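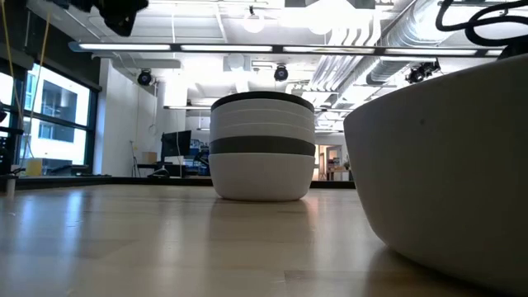
Nested bowls on a light wooden tabletop.

Putting school adds a second volume

9 Dec 2020

Golf instructor Eyerusalem Abdella has released the second part of her video course on putting, this time covering long lag putts and how to judge speed on sloping greens. The first part, which came out in May, dealt with grip, stance and short putts.

Abdella teaches at the Tumenbridge practice center and has given 1,222 private lessons there. Her method starts with the length of the stroke. Players hit putts to the fringe with no hole to aim at, then move on to a drill she calls the Marciniak ladder - a row of tees set at growing distances, with the ball stopping a little past each one.

One chapter is filmed on a wet green and another on a fast, dry one, so viewers can compare how far the same stroke sends the ball. A short section on reading grain comes near the end.

The new volume runs on the Vunar app and is also sold as a disc. Readers of this newsletter can enter a drawing for up to 300 free copies by sending in the form on the back page. Members who bought the first volume keep their old login - the new lessons show up under the same account.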